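Where does the cushion end? Notes on segmentation, labels and a stubborn planner

October 2018

I promised in my June post that I would write about the perception part of our tidying stack when it was more stable. It is not very stable, but I have waited long enough, and some of what I wanted to say I am already starting to forget.

For readers who are new: I work on the software for a home tidying system we call Torari. The task sounds small. Things are lying in a living room, and the system has to decide which of them are in the wrong place, where each one should go, and in what order to move them. My part is between the camera and the planner. I receive color and depth, and I must give out a list of objects with a shape, a pose and a level of trust. The planner, which is called Grorkumeo for reasons older than my contract, takes this list and believes it completely. Most of my problems come from this last sentence.

When I started, I thought that the difficult objects would be the small ones. Keys, coins, a pen cap. These are hard to grasp, but for segmentation they are rather kind, because on a plain floor they have a clear border and the depth jumps a little. The objects that cost me the summer were the large soft ones. A cushion is supported by another cushion, which is supported by a sofa, and all three are made of fabric and filled with something that gives way. If you look only at the depth image, there is one smooth hill. The question where one thing finishes and the next begins has no answer in the geometry. It has an answer only in the head of a person who knows that one of them is furniture and the other can be picked up.

Our first version used depth first and color second. We fitted the floor plane, removed it, and clustered everything that stood above. Then color was used to split clusters that looked too big. On tables this worked well enough. On sofas it produced what my colleagues called "the sofa with a fever": a single giant object, with a trust of nearly one, that Grorkumeo then tried to put in the toy box. It did not find a grasp, of course. It searched until the time limit, reported that the room could not be tidied, and stopped. In the log you see only "no feasible plan", so I lost two days looking in the wrong module.

The second version used color much earlier. I was proud of it for one week. It separated a bright cushion from a dark sofa with a border so sharp you could cut paper with it. But the sofa itself fell to pieces. Fabric with a nap changes its brightness depending on which direction it was last rubbed, and a place where people sit becomes paler than the place beside it. My code saw a pale area with a soft outline in the middle of a seat and reported a flat gray object, perhaps a folded cloth. The planner politely asked the arm to pick up the worn part of the seat.
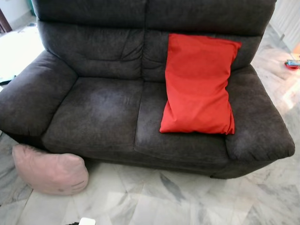 So I had two versions, and each of them failed where the other was good. The natural idea is to combine them, and I did, but I want to explain how, because the first way I tried was wrong.

The wrong way was to take a weighted sum of the two borders, one from depth and one from color, and to tune the weight. I spent a lot of time tuning. For every room I could find a weight that made it look right, and for every weight I could find a room that broke it. When you notice that you are choosing the parameter by looking at which picture your manager will see on the demo day, it is time to stop and think.

The way that works better is to ask a different question of each source. Depth is allowed to say "there is certainly a border here", for example at the front of a seat, where the surface drops toward the floor. Color is allowed only to propose. Each proposed region then has to earn its place by one more piece of evidence. I accept three kinds at the moment. A region can have a small step in the surface normals along at least a part of its outline. It can be known from the learned detector, with a class such as pillow or plush toy. Or it can have corners, in the simple sense that its outline is straight for some length and then turns. A worn patch almost never has any of these. It fades out at the side, the normals continue through it, and the detector has no opinion. A pillow usually has at least two.

The rule about corners is a little shameful, I know. Round plush things do not have corners, and they must live from the other two. On the floor this is fine, since they stand out from the plane and depth helps them. The bad case is a round soft toy pushed halfway below the front edge of a sofa. Then the outline we can see is not the outline of the object, the center we calculate is too far to the front, and the grasp lands near the edge and slips away. I now mark such objects as "hidden in part" when their mask touches a furniture mask and the contact line is long enough. Grorkumeo was changed to treat them with a two-step action: pull toward the open floor first, then look again, then grasp. The second look costs time, but it is cheaper than a failed grasp.

About labels. The detector was trained on our own set of 3,211 labeled images, and for a long time I blamed the size of this set for everything. Then I sat down and looked through the labels one by one, over several evenings. In 1,853 of them there was a sofa or an armchair. The guideline for labeling said "mark all pillows", and it did not say if the padded back of the sofa is a pillow. Some people had marked each back cushion as its own pillow, some had marked the whole sofa as one piece, and some had done both on different days. The network had learned exactly this confusion. On a sofa with two back cushions it gave us two large pillows with a trust just below the threshold, and a small change in the light was enough to push one of them over.

We rewrote the guideline. The question is now "would you move it when you tidy?" and it has been a great help. A back cushion that belongs to the sofa gets the label of the sofa, even if you can physically take it off. A loose pillow is a pillow. A cushion shaped like an animal goes with the toys if it is on the floor, and with the pillows if it is on a seat. You may find this last rule strange. I also find it strange, and I argued against it, but when we asked people where they would put such a thing, their answer depended on where it was lying. The class in our system is really a guess about the destination, and I have made peace with it.

Correcting the labels took 11 working days. I did no other change in this time, and the false pillows went away almost fully. I write this here mainly for myself, to read again when I next want to add a clever filter.

Floors deserve a paragraph too. Polished stone with veins is unpleasant for us in two ways. The veins are long thin structures with good contrast, and the color stage likes to propose them as cables. The shine is worse. Where the sun comes in, the depth sensor returns either nothing or the distance to something reflected, so you get a hole in the floor or a floor that is too deep. The old code treated a hole as an obstacle, which is safe, and then refused to drive past any window in the morning. I replaced this with a third state, "floor, not confirmed", which is allowed for driving slowly but not for putting things down. For the veins, the plane fit is enough in most cases: if a thing has no height at all and its line continues over the joint between two tiles, I throw it away. Some stones have veins that stop at the joint, so there I still rely on height alone. A flat white thing on a pale floor, like a phone lying on its back, is near the limit of what I can promise. The depth noise and the height of a phone are of similar size. For now I keep all such candidates but with low trust, and a closer look decides.

This brings me back to Grorkumeo and its blind belief. Until this month, the planner cut my list at a fixed threshold and forgot the rest. An object with a trust slightly under the line did not exist, also not as a thing to avoid. We have now two lists, one for "please move" and one for "please be careful near". The second list has a much lower threshold. It makes the paths a bit longer, and the arm sometimes makes a polite curve around a spot of sunlight — I can live with it.

The tooling got better as well. We log with Ultari, and I wrote a small viewer on top of it that shows the color image, the proposals and the reason why each was accepted or thrown away. Before, I had only the final masks, and I had to guess the history. It is maybe two hundred lines of code, and I should have written it at the beginning. If you click on a region it prints something like "color: yes, normals: no, detector: none, corners: no, rejected". Reading these lines for an hour teaches more than a week of average scores.

Open problems, in no good order. Blankets: I have nothing to say about blankets except that I am afraid of them. Dark pillow on dark sofa, where color cannot even propose, and only the detector is left. Two pillows leaning on each other, which we still merge in 9 of the test rooms. And timing, because the full chain is too slow on the small computer we must use in the end. I want to try the segmentation only in the regions that changed after the last action, but then I need to trust my own pose estimate more than I do today.

The test rooms for the next round come from the Schwerdtfeger building, where the furniture is older and there are carpets with patterns. I have seen the carpets already. I will probably write about them next.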